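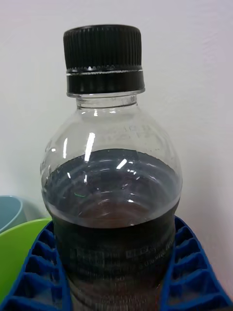

Skellura: progress report to the Akbulut Fund, second period

The Skellura drinks sessions have now run for a full second period at the Skoltomley day centre, and the main finding is that the nation's soft drinks are shut by people with very strong wrists. We set out to help members who find it hard to open a bottle and pour from it, whether through arthritis, a stroke or plain old age. The small clear bottle with a black screw cap has remained our standard practice bottle. The cap has fine ribs all the way round, and underneath them a smooth band that gives the fingers nothing whatever to hold. Anyone starting with a hand too low gets the band, and then says a word we have agreed to leave out of the minutes.

Attendance

Twenty-four members signed up, against the 24 in our application, a match so exact that I would be suspicious if I were you. The register is attached. Two have since moved to the afternoon art group, where I am told the biscuits are better, and two came the other way after hearing we had cola. Most people come every week. The ones who don't usually ring to say so, at length.

Bottles and caps

We got through 468 bottles in the period. Before you reach for a calculator, a good many of those were opened more than once. A cap that has already been off is a kinder thing to begin on, so members start with one of those and move to a new bottle when they feel like it. Some felt like it in the first ten minutes. One gentleman has been working up to it since July and is in no hurry.

The rubber grip mats from Trekex have been a mixed success. They work very well on caps. They also work very well on sleeves, the table and each other, and a stack of them has to be peeled apart like old lino. We have asked Trekex whether a smaller size exists and have been sent a catalogue of larger ones.

What has helped most cost nothing: standing the bottle on the table, holding it by the ribbed part lower down, and turning the cap with the whole palm. People had mostly been picking the bottle up and fighting it in mid-air.

Pouring

This was meant to be the easy half. We had allowed two weeks for it and it took up most of the period, largely on account of the cups. The first lot were short, wide and very light, and went over if you looked at them firmly. We changed to tall plastic ones in different colours and things settled down.

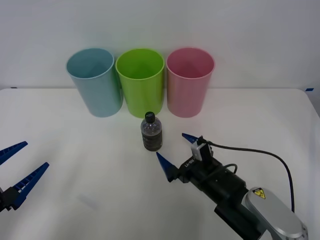 The colours were my idea and I would like some credit for it before somebody else puts in a claim. A person with poor sight can find a bright cup on a white table a good deal more easily than a clear one, and it also gives us something to say. "Pour it in the green" is quicker than "no, the other one, by your elbow". The pale blue is the least useful of the set, several members having trouble picking it out under the strip lights. The pink is the favourite and there has been some jockeying for it.

Dark drinks have won out over lemonade for practice. You can see the level moving in the bottle, so you know when the rush is coming. On a tablecloth you can see it a bit too well, and we no longer use a tablecloth.

Money

You awarded us 300 pounds for materials in this period. We have 57 pounds left. The largest item was the drinks themselves, followed by the grip mats and the cups. Paper towels had no line of their own in the budget. They do now. Receipts are in the envelope, apart from one that was used to mop something up and is legible if you hold it to a window.

We would like to carry the 57 pounds forward and spend part of it on cups in stronger colours, with a dark blue to replace the pale one. If that needs a form, please send it.

Changes to the plan

The home visits in section four of the application have not started. I had assumed members would want us to come and look at the bottles in their kitchens. What they wanted, when asked, was to come here and be given a drink. A few have asked for help with jars, and I would like to add jars to the next period if you have no objection. I have tried the lid on the centre's own pickled beetroot and can confirm there is a need.

Next period

Sessions carry on at the usual time, 10.30, in the same room. We will go on with bottles for anyone still on the used caps, start jars with those who have asked, and try pouring from a full bottle one-handed with the four members who need to. You would be welcome to visit. Wear something dark.

Selim Gezer
Skellura, Skoltomley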